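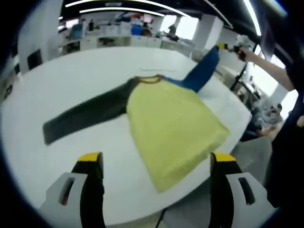
I stopped buying clothes in January. It wasn't a resolution, I was just annoyed. I had moved from the apartment on Skunell Street to the one I have now, and the closet here is half as wide as the old one. I spent a whole evening trying to close the door on it.

So I emptied it onto the bed and wrote everything down. There were 126 pieces, leaving out socks and underwear. I had worn maybe a third of them in the past year. Eight were still in the bag from the store, including a pair of gray wool pants I paid $80 for at Horobets and never had hemmed.

The rule I set was simple. No new clothes until something wore out, and then only the one thing to replace it. Shoes counted. Gifts didn't.

The first two months were easy. Spring was harder, mostly on account of email. Every store I had ever given my address to wrote to me about jackets. I unsubscribed from all of them one Sunday and that fixed most of it. I also stopped walking home past Grerkura, which adds a few minutes to the trip.

The other thing I had to learn was mending. My coworker Ivan Dmytriv sews his own buttons back on at lunch, and he showed me how to make a shank with the thread so the button isn't pulled flat against the cloth. I had been doing it wrong since college. After that I tried a hem, which took two evenings and came out a little crooked - you can only tell if I stand still.

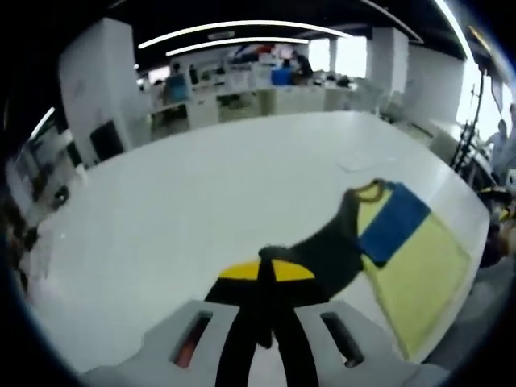 More black. I own a lot of it.

What wore out so far: one pair of jeans (inner thigh, past saving), one belt, and the sneakers. I replaced the jeans and the sneakers. The belt I got an extra hole punched in for a while, then it split, and I've been using my brother's old one.

I gave away a good part of the rest. The thrift shop on Hivora Avenue takes bags on weekday mornings only, so it took me until June to get there. The wool pants I kept, and they are finally at the tailor.

I did slip once, in August, on a rain jacket. The old one still worked. I wore the new one twice and then the weather turned dry. It's hanging in the hall now with the tags in the pocket.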